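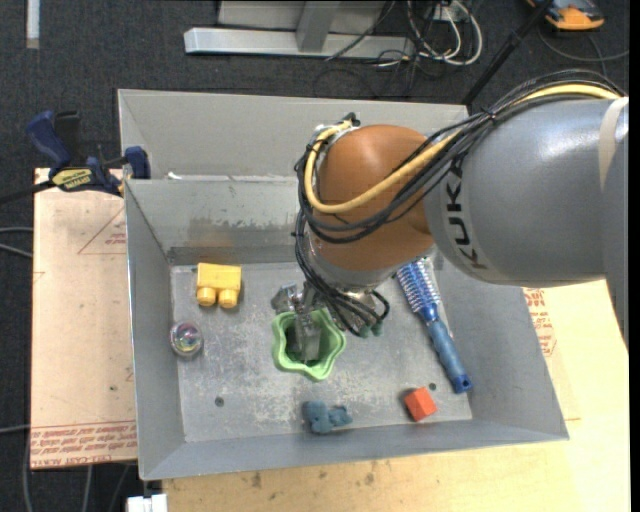 Section 4. Bin Picking Station: Set-up and Scored Runs

Read sections 1 to 3 first. Section 2 is the safety section, and if you haven't signed the sheet at the back of it you don't touch the pendant. Knowing somebody on last year's team doesn't count as training.

This section was rewritten by Bushra Pirzada and Shagufta Malik for the Duangkaew Student Robotics Club. The older version promised that a new team could be picking "within minutes." We have never seen that happen and took the line out.

4.1 Before you power up

1. Check that the bin is clamped to the table. Push on it with your hand. If it slides, it will slide a lot more when the gripper catches a wall.

2. Check the cable bundle over the wrist. It needs enough slack for the wrist to turn both ways. A loop that looks fine in the home position can pull tight at full rotation, and the software has no idea the cables exist.

3. Clear the bin floor of tape, screws and anything else that isn't on your object list. Old scuffs and scratches on the metal can stay. You will be told they confuse the vision. Maybe. In our tests, glare was a bigger problem, and teams that blamed the scratches usually had a bad calibration.

4. Walk the area behind the table and move loose cables out of the walkway.

CAUTION: Hands stay out of the bin whenever the drives are on. Pausing the program is not the same as turning the drives off.

4.2 Loading the objects

Each team gets a mixed set. A typical one has a hairbrush, a plastic building block, a small cube, a clear ball, a lumpy toy figure and a container with a wavy rim. Put them in with the drives off.

5. For practice runs, space the objects out so none of them touch. This is the easy layout. Please don't report results from it as if they came from a pile.

6. For scored runs, a person from another team loads the bin. You look away. Yes, really.

7. Write down the object set on the run sheet before you start, including anything you decided to leave out. Leaving out the clear ball and then claiming a great pick rate has been tried.

Note: The hollow container is a favorite for demos, as a finger can go down inside it and the rim gives you something to close on. Success with it says very little about the ball. Try both before you tell your advisor that the grasp planner works.

4.3 First motion

8. Load the Cesula planner and select your team's profile. Don't edit the default profile. If you already have, tell one of us.

9. Set speed override to 20 percent. Keep it there for the whole first session.

10. Start Limano, the camera viewer, and compare the overlay with the real bin edges. If they don't line up at all four corners, recalibrate. Three good corners is a bad calibration.

11. Run one approach with the gripper open and stop above the object. Look at it from the side, from outside the taped line. Being centered on the screen doesn't prove much.

12. If the approach is good, allow one full descent. Keep a thumb near the stop.

CAUTION: The planner's "collision free" message covers only the shapes in its model. Clamps, cables and anything you added this morning are missing from that model until you put them in.

4.4 About the confidence score

Cesula shows a number beside every grasp. Students love this number. We went through the logs from March, 379 attempts in all, and grasps scored 80 or higher still failed often enough that we wouldn't use the score to rank teams. Treat it as a hint. If your report says the system is "80 percent confident," expect to be asked what that means and be ready with something better than a screenshot.

4.5 Scored run

13. Ask a judge to watch. Runs without a judge are practice.

14. Make 26 attempts in a row. A missed grasp counts. A dropped object counts. A run you stopped because it was going badly counts too, and the attempts you didn't make are entered as misses.

15. Between attempts, don't nudge objects into a nicer position. If something rolls into a corner, it stays in the corner.

16. Save the log under your team name and copy it to the Rorik folder before you leave. We can't recover logs from the cell computer after the nightly wipe.

4.6 Common trouble

Gripper closes on nothing. Check the calibration first, then the finger offset. Retraining the network is the last thing to try, however much you want to.

Brush is picked up and then swings. You grabbed it too far down the handle. Move the grasp point toward the head and slow the lift.

Clear ball isn't detected. Known problem. The vendor says the next update fixes it, as they said about the previous one. Plan your runs as if it won't.

Arm stops with a torque fault near the wall. Drives off, then look for contact before resetting. Two resets in a row without finding the cause means you stop and come get us.

Last revised May 14, 2025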